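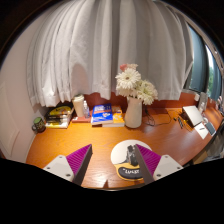 1. House rules for desk episodes, the long version. I promised these to the new collectors at Grenamico back in November and then did what I do with promises, so now you all get them. There are 14. Most exist on account of something I personally did wrong.

2. Rule one: the task sentence gets written before anyone touches a gripper. "Put the mouse on the pad." Seven minutes of arguing over six words beats what we had before, when one collector's "tidy the desk" meant the mouse and another's meant alphabetizing the books.

3. Rule two: the sentence has to say when you're done. Mouse on the pad, fingers open, fingers clear of the mouse, hold still for a beat. If the fingers are still hovering over it, you're still working. We threw out 342 episodes over that last clause. I wrote the instructions for those 342, thanks for asking.

4. Rule three: leave the clutter alone. Books, cup, pump bottle, flowers, cables, all of it. People who lend you a desk have stuff on it, and so will everybody who ever buys a robot. The urge to clear the back row so it looks professional is strong and you should go for a walk until it passes.

5. (I had the urge. We have a whole batch from last spring where every desk looks like the showroom at a furniture outlet. The policy trained on it was brilliant as long as you lived in a furniture outlet.)

6. Rule four: leaving clutter alone doesn't mean gluing it down. Between batches, things may drift the way things drift. Within an episode, whatever isn't in the task sentence stays put. Bump a book and you finish the episode, tag it "contact, unplanned" in Owino, and move on with your life.

7. Do not restart and pretend the bump never happened. I can always tell. I can tell because there's a forty-second hole in the log and then everyone is suddenly very careful near the books.

8. Rule five: start positions come off the sheet. The mouse starts where the sheet says, even if that's way over on the far side of the desk and you find it inconvenient. Left to themselves, people put the thing they're about to pick up exactly where it's easiest to pick up. I checked my own batches for this and would prefer not to discuss it.

9. Rule six: check the fingers before every batch. Pads seated, screws snug, both sides moving the same amount. It's a few screws' worth of patience and it goes in the log with your initials. "Looked fine" is not a log entry. "Looked fine" is what I wrote the morning a pad came off in the middle of somebody's kitchen. 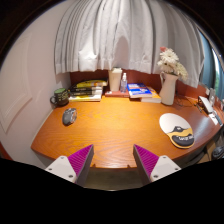
10. Rule seven is approach distance. Begin far enough back that the whole work area is in view, both fingers included, and hold there before you go in. People hate this one. It feels like standing in a doorway waiting to be introduced. But a policy that only ever saw the last few inches has no idea how to find the desk, and I've watched one look for it.

11. Rule eight: one object, one grasp, one placement. If you drop it, pick it up and carry on, then tag the drop. Recoveries are worth having. Our reviewer, Orlando Cusi, would pay extra for good recoveries if anyone let him near the budget, so please don't start dropping things on purpose. He can spot a staged drop. They have a certain theatrical quality.

12. Rule nine: move like a person who has all afternoon. Not slow motion, please, I've seen the slow motion. Just don't flick. If you'd be embarrassed to set down a full cup of coffee at that speed, it's too fast.

13. Rule ten: glossy desks. Shiny wood throws the window right back at you, and the bright patch slides around as the day goes on. Curtains open or curtains closed, pick one at the start of the batch, write it down, leave it. We want both kinds in the set. We don't want a batch that changes its mind halfway through with no note.

14. Rule eleven: privacy, which is the one I'll be unfunny about. Before you record, look for mail, badges, screens that are on, family photos, prescription labels, anything with a name or a number on it. Ask the owner to put it away. You don't touch it yourself. If you find it afterward, the episode gets pulled and you tell them it was pulled.

15. Phones count. Even dark ones. They light up at the worst moment, usually with something from somebody's mother.

16. Rule twelve: the desk goes back the way you found it. Take one still before you start and match it when you leave. The owner gets their mouse back on the side they left it. I once returned a left-handed man's desk in right-handed order and heard about it for a month.

17. Rule thirteen: label the same day. The version of you that remembers whether that was a bump or a near miss goes off duty at dinner. By morning you're guessing in a confident tone, and Owino has no field for that. I've asked.

18. Rule fourteen: whoever recorded a batch doesn't get to sign it off. Birberg, our written spec, has said this since the first draft. We followed it on paper for ages, meaning I signed mine as "second reviewer" after coming back from lunch. Orlando found out. Orlando reviews mine now.

19. A few people at Fusora asked how much we lose to all this. The current desk set is 1,378 episodes after review. It would be bigger if we kept the bad ones, and so would my garage.

20. They also asked which rule to adopt if they only have the stomach for one. Rule two. Write down what finished looks like and half of the others start sounding obvious. Then come back for eleven, which you don't get to skip.

21. What's not on the list: which hand to use, whether to stand or sit, how to hold the thing. We had rules for those and dropped them. Collectors who are comfortable make better episodes, and the ones who were told how to stand mostly stood there thinking about standing.

22. Still open: what to do when an episode is perfect except that a cable moved. Orlando says tag and keep. I say it depends how far. Birberg says "material displacement" and declines to define it - I wrote that section, so I know who to blame. If your team has a number for this, I'd like to see it.

23. Replies are open until I go label this afternoon's batch, as required by rule thirteen.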